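Home Guides Collection Annotation Contact

Recording two-handed refill episodes from a head camera
Maksym Bondarchuk, Trevmont – April

Covers the bathroom refill task in the Tisel set: moving liquid from a pump bottle into a small travel bottle, with both hands in view of a head-mounted camera.
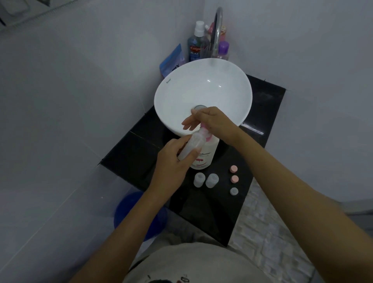
1. Lay out the parts

Open the small bottle and place every loose part on the counter before recording. Leave a finger's width between parts. Caps go upright. Parts that touch each other at the start of an episode are often merged into one object by the tracker, and the error carries through to the end.

Leave the household's own things where they are. Toiletries behind the faucet are useful clutter, and a policy trained on bare counters does poorly in real bathrooms.

2. Set the camera

Tilt the camera down until the work area sits slightly above the middle of the image. Both wrists must stay visible when the hands meet. Lock exposure after pointing at the counter. Glossy black surfaces next to a white sink will otherwise make the brightness hunt every time a hand crosses the bowl.

3. Record the episode

Start with both hands out of view and hold still for four seconds. Then:

- Bring the small bottle to the nozzle with one hand.
- Press the pump head with the other. Use full strokes at a steady pace.
- Stop below the neck. Do not top up with half strokes.
- Set the bottle down, refit the parts, withdraw both hands.

Do not talk to the camera or point. If a part rolls into the sink, pick it up and carry on. Recoveries are kept and tagged "recover". Stop the episode only if the camera slips.

4. Segment and label

Cut each episode at contact events: grasp, nozzle alignment, first press, last press, release. Label the hands separately. The holding hand is usually doing more than it seems to – small tilt corrections during pressing should stay inside the "align" segment, and Yevdokiia Lytvynenko's script will flag any that have been cut out.

Fill level is hard to read through frosted plastic. Mark it "unknown" if two annotators disagree.

5. Check before upload

The current set holds 1388 episodes, of which 558 have passed review. Most rejections are for a wrist leaving the image during the press. Play the episode at double speed and watch only the wrists, then again for the loose parts.

Upload in batches of up to 1000 segments. Larger batches time out on the Derkach server. Send label questions to Taras Bilyk and include the episode number.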